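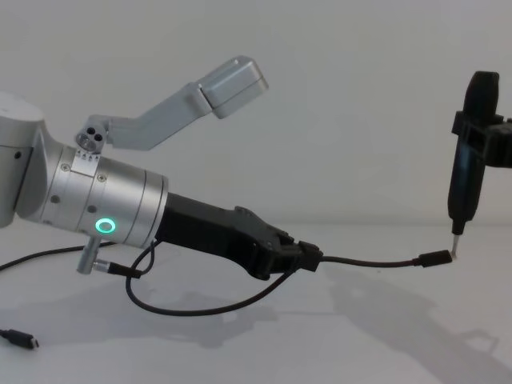 Norosberg lab adds two-arm cable work to its training set

NOROSBERG, October. Cables are a pain for robots. They sag, they twist, they don't end up where you left them. A small lab in Norosberg is trying to fix that the slow way, by collecting examples, one recorded run after another, with a person steering both arms.

The project is called Pandel. It has 668 recorded runs of two-arm cable handling so far, the lab said this morning. Another 49 were thrown out. Mostly bad starts, plus a batch where one arm's clock drifted and the two halves of the recording stopped lining up.

The cable task sounds like nothing. One gripper holds the cable, the other goes for the plug, and the operator works both from a desk across the room. Each run gets saved whole: joint positions, gripper openings, camera views, and a one-line note typed in by whoever was driving. Then reset, and again.

"People ask why we don't just program it," said Selvaraj Chowdhury, who runs the collection shifts. "You can program it for a cable that lies the same way every time. I haven't met that cable."

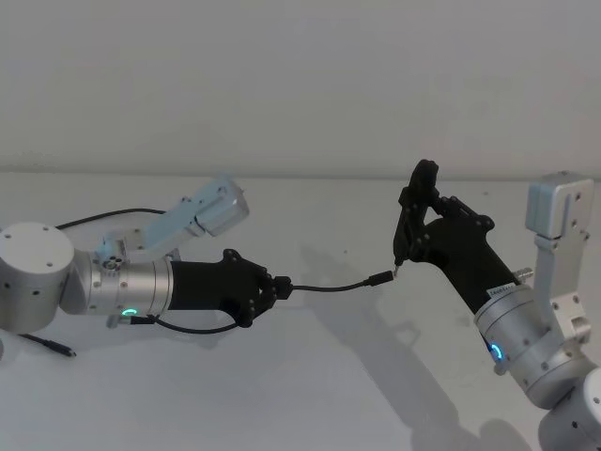
The handoff is where operators lose the most time. Pull too hard and the plug slips in the fingers. Leave too much slack and the tip wanders just as the second gripper gets to it. New operators tend to chase the tip with both arms at once, and those runs are hard to learn from, so shifts now start with a practice half hour that doesn't get recorded.

Misses are kept, as long as the operator recovers. Chowdhury wants more of them. A model that has only seen clean grabs has no clue what to do after a bad one, he said, and the first version of Pandel's model would simply freeze with the gripper half open. The current one tries again. Not always well.

Shifts run 2 hours, with a break in the middle, becuase tired hands show up in the data. Operators log a target of 40 runs per shift. Few hit it. The notes help with sorting later, though spelling varies and someone has been writing "fine" on everything, which the lab would like to stop.

A second site in Fliltthorpe is due to start recording the same task once its arms are calibrated. The plan there is thicker cable and a diffrent table height, so the model doesn't get too comfortable with one setup. Data from both sites will go into one pool. Tamayo, the company paying for part of the work, gets early access to the trained model but not the raw recordings.

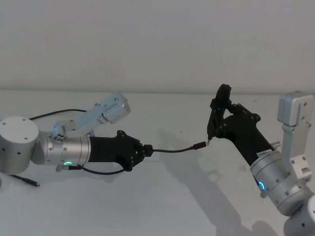 Tamayo would rather see the number of runs go up more slowly and the variety go up faster, its office said by phone: stiffer cables, shorter ones, plugs with a latch. Six hundred-plus runs on similar cable is a good base, it said, but customers have drawers full of the other kinds.

Chowdhury said stiffer cable is on the list. Latches too, later. No date for either.

The lab is also looking for operators for the evening shift, 6 p.m. start. No robot experience needed, training is paid. Ask at the Norosberg front desk.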